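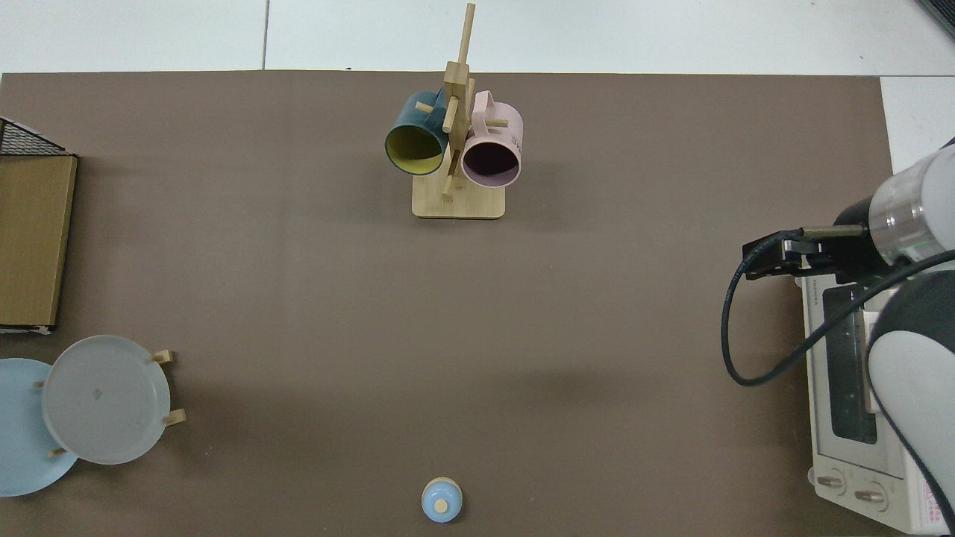 The kitchen table setup at our lab, with the mug tree, dish rack and toaster oven.

Review: Flelov, a method for learning kitchen tasks from few demonstrations
April 3, 2023
By Kevser Akbulut

Flelov is a training method for robot arms, released with code by Guilan Xue and Wekesa Lema. The claim in the paper is simple. If you split each demonstration at the moments when the gripper makes or breaks contact, and train on the pieces, you need far fewer demonstrations to get a working policy. Their headline result is mug hanging learned from 30 demonstrations per task. I had a month to try it on our own arm and this is what I found.

Installation took most of a day. The readme assumes you use their camera calibration, and the script stops without an error message if the file is missing. Erick Muriithi here found the fix in a closed issue. After that the training code ran without trouble on one graphics card.

We taught it five tasks: hang a mug on the tree, take a mug off, put a plate in the rack, take a plate out, and turn a knob on the toaster oven. I recorded 30 demonstrations of each. For comparison we used Waltitz, the method we normally run, trained on the same data. In total we ran 1020 test trials, split evenly between the two methods, with the objects moved a little before each one.

Plates went well. Flelov placed and removed them more reliably than Waltitz, and the motions were smoother near the slots. When it missed a slot it usually backed up and tried again, where Waltitz tends to keep pushing.

Mugs were mixed. Taking one off the tree was the best result of the whole test. Hanging one depended heavily on which peg was free. A peg pointing toward the arm was fine. A peg pointing away was poor for both methods, and I could not reproduce the paper's number there. Azlan Kusuma thinks the wrist camera loses sight of the peg once the mug is in front of it — I agree, and the authors do mention this in their appendix.

The knob was a failure. The splitting step looks for contact changes, and a knob turn is one long contact, so you get a single piece and no benefit. Waltitz did better. If your tasks involve turning, wiping or pouring, I would not switch.

Things I liked: the splitting tool has a viewer that shows where each cut falls, and you can drag the cuts by hand. I corrected 29 demonstrations this way, nearly all of them plates where a light tap on the rack had been read as a grasp. Retraining afterward helped the plate tasks noticeably.

Things I did not like: the default gripper threshold is tuned for their hardware, the evaluation script overwrites its own logs, and the paper reports only the best of several training runs. We trained three times per task and the spread on mug hanging was wide.

I would use Flelov again for pick and place work with racks, hooks and shelves. We are keeping Waltitz for everything else. The next thing I want to try is a second fixed camera to the side of the mug tree.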